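October 10, 2018. Workshop record, tray-clearing arm, kept by Apolline Lecomte.

The shoulder joint was reassembled this morning with the replacement Felteck bearing. Play at the wrist is reduced but has not been eliminated. Mr. Mallet holds that the remaining error lies in the bracket. I have recorded his view and do not yet share it.

The Skála controller accepted the revised firmware on the second attempt. The gripper was then cycled 400 times without a load, and 37 of those cycles ended with the fingers short of full closure. The fault is confined to the left finger. No further cycles will be run until the tendon has been replaced.

Work then passed to the handling sequence, which is to be written from the movements of a person's hands. The items are a cup, its saucer, a plate, a tray and a folded napkin. It was agreed that the plate should be held at opposite sides of the rim, and that the napkin should be treated as a separate task. 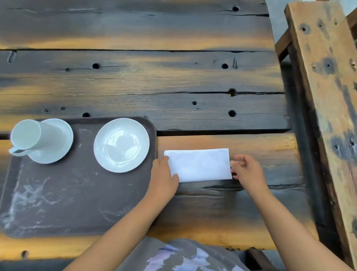
Both hands on the napkin.
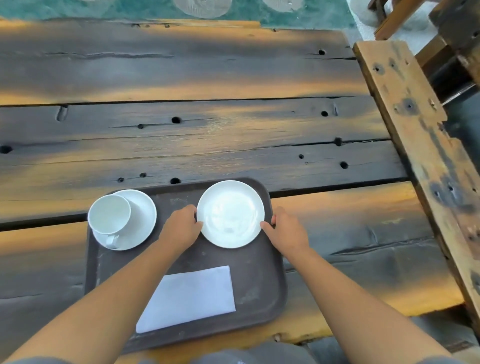
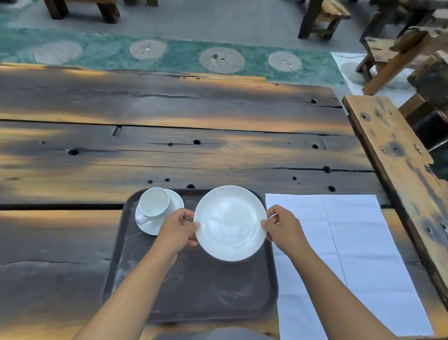 Plate held level over the tray.

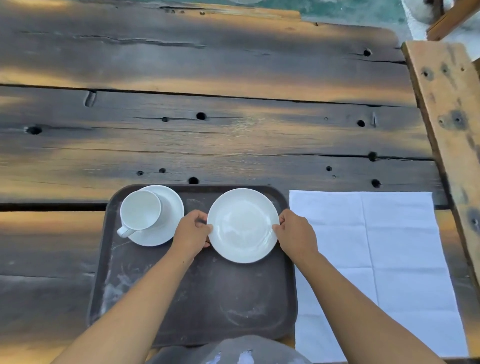 A single gripper cannot reproduce a two-handed hold. Mr. Mallet proposes a second arm, built from the Cadia motors left over from January. I have asked him for a written parts list before any money is spent. The Navitz power supply is rated too low for two arms and would also have to be changed.

Outstanding: left tendon, wrist bracket, longer cable for the emergency stop.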